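Protocol Editor, Robot Arm Workcells (full time, Casbridge)

Posted January 1, 2018

Dasteo has a rulebook for how people set up, run and shut down our two-arm workcells. It is 136 pages long. Page 4 says to see page 90, and page 90 says to ask whoever wrote page 4. We would like to hire someone to fix this.

You would own the rulebook: what goes in, what comes out, and which of the three competing definitions of "clear of the table" we are going to live with. You would also sit with operators while they work and write down what they do, which in our experience has only a family resemblance to what they were told to do.

Most of our tasks are household chores. Plates, racks, cups, the occasional towel. The robots are patient about this and the people less so, and a good rule is one that still gets followed at ten to five on a Friday.

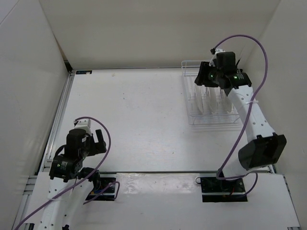 Expect to spend your first month on the reset procedure. Last year operators logged 2,729 sessions, and 2,678 of them had a completed start checklist. We are fond of the other 51 and would like to know what went on in them. After that comes cable routing, where the current guidance reads, in full, "tidy."

You should be able to:

Write a sentence that a tired person can obey.
Read a safety standard to the end and tell us which parts apply to us.
Stop a session when a rule is being broken, including when the person breaking it signs your timesheet.
Delete things. We have plenty of people who can add.

A background in robotics is welcome. So is one in kitchens, labs, theater rigging or anywhere else that people work close to equipment and have opinions about it. We don't ask for a particular degree.

The job is on site in Casbridge, with a trip every couple of months to our second shop in Allitz, where they follow the same rulebook with a different accent. Parking is free. The coffee is priced accordingly.

To apply, send a resume and one page of instructions you have written for somebody else to follow. Any subject will do. Please keep your cover letter under 200 words; we will count. Interviews are in March and include an hour at the workcell with the current rulebook and a red pen.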